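How to plan a robot purchase without being talked into one

October 14, 2024
By Kulsoom Warraich

I have sat through a lot of supplier presentations, and I have yet to see one with a slide headed "reasons you might not need this". So treat this page as the missing slide. It covers the order I now work in when a department comes to me wanting a robot arm, and it is written for whoever has to sign the form, who is rarely the person who saw the demo.

Start with the job

Write down the task in one paragraph before you look at a single brochure. Who does it now, how long it takes, what goes wrong, and what it costs when it does. If the paragraph needs the word "flexible" to get through, you don't have a task yet. You have a wish. Send it back.

At Gretholm the first request I was given said the arm would "support a range of handling activities". I asked Wojciech Kurek, who ran the bench, to name one. He named loading sample trays, and once we had that we could at least argue about something.

Then time the job yourself. Do it on an ordinary morning, with no warning, and include the bits people leave out, such as fetching the trays and looking for the labels. I got 17 minutes a batch. The supplier's spreadsheet had assumed a figure more than twice that, and every saving on the next three pages was built on it.

Price the parts that aren't the robot

The arm is the number everyone remembers. It is also the number most likely to be discounted, and you should ask yourself why. Get written prices for each of these before you compare anything:

Gripper, plus a second set of fingers
Table or stand, and fixing it down
Controller and where it will live
Guarding or a safety assessment, whichever your site insists on
Cables, spare cables and cable ties (I'm serious)
Training, per head, with travel
Support after the first year
Someone's time to reprogram it when the tray changes

Our quote from Trajkovski left out the fingers altogether. They were 967 on the second version, a figure that appeared only when I asked what the gripper would be gripping with. The stand and fixings came to another 2871. Neither would have sunk the project, but neither was in the budget that had been approved in September, and going back for more money is a miserable way to spend an afternoon.

Walk the route and the room

Do this with a tape measure, and do it before the order goes in. Begin at the delivery door and walk to the spot where the equipment will stand. Note the narrowest door, the lowest thing overhead, any threshold and the tightest turn. Crates are bigger than the machines inside them and the crate size is hardly ever on the data sheet, so ask for it separately.

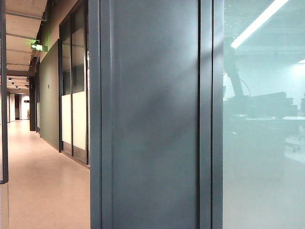
Measure door openings with the door in the open position, since a door that won't fold right back takes a surprising amount off the width. Write the measurement down next to a sketch. I have been given "plenty of room" as a measurement by two different people on the same project.

Once you're in the room, mark the reach of the arm on the floor with tape and leave it there for a week. People will grumble about stepping round it. Good. If they can't put up with a line of tape, they aren't going to put up with what comes next. Check where the sockets are, who else is on the circuit, and whether the network point belongs to you or to the people next door.

Glass walls deserve a line in the plan too. They look well in the brochure, and visitors like them. Find out what your safety assessor thinks about people watching from outside, and whether anyone intends to have blinds fitted, and out of whose budget.

Ask for the dull demonstration

A demonstration that lasts five minutes has been practised. Ask for an hour of your own task, with your own parts, including the bent ones. Bring them in a box and don't post them ahead. Sit there with a notepad and write down every time a person steps in, however small the nudge.

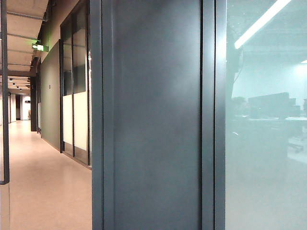

Sort your notes into stops, nudges and restarts. A stop is when it quits by itself. A nudge is when someone moves a part an inch and hopes you were looking elsewhere. A restart is when the screen goes back to the beginning. Put a minute count against each and add it to the cycle time you were quoted. Our hour had 9 nudges in it, and Ksawery Kozłowski from the supplier's side was decent enough not to dispute them. He did suggest a better tray would help. It probably would. We would also have been the ones paying for it.

If the supplier won't do this, ask for a reference customer doing something close to your job, and ring them without the supplier on the line. Gus Schumacher at Larnau gave me the most useful call of the whole business. His arm worked fine. It sat idle most afternoons as the work only came in before lunch, and his payback sheet had been drawn up for a full day.

Rent first, if they'll let you

Hire looks dear by the month and people dismiss it for that reason. Set it against the cost of being wrong. Gustside, a local hire firm, quoted us for a short term with collection included, and I wish I'd pushed harder to take it. Read the terms for damage, for who insures the thing in transit, and for what happens to your programs when it goes back.

Write the stopping rule

Before the money leaves, put one page in the file stating what result, by what date, would make you return it, sell it or move it to another job. Have the person who asked for the robot sign it. Wajid Mughal in our finance office thought this was pessimistic until I asked him how many of our capital items were currently in cupboards.

Then set up the budget sheet with two columns, quoted and paid, and fill in the second one yourself. Keep it going for the first year. When the next request comes in, open that sheet before you open the brochure.

Contact: Kulsoom Warraich, equipment planning | © 2024 Gretholm | Back to top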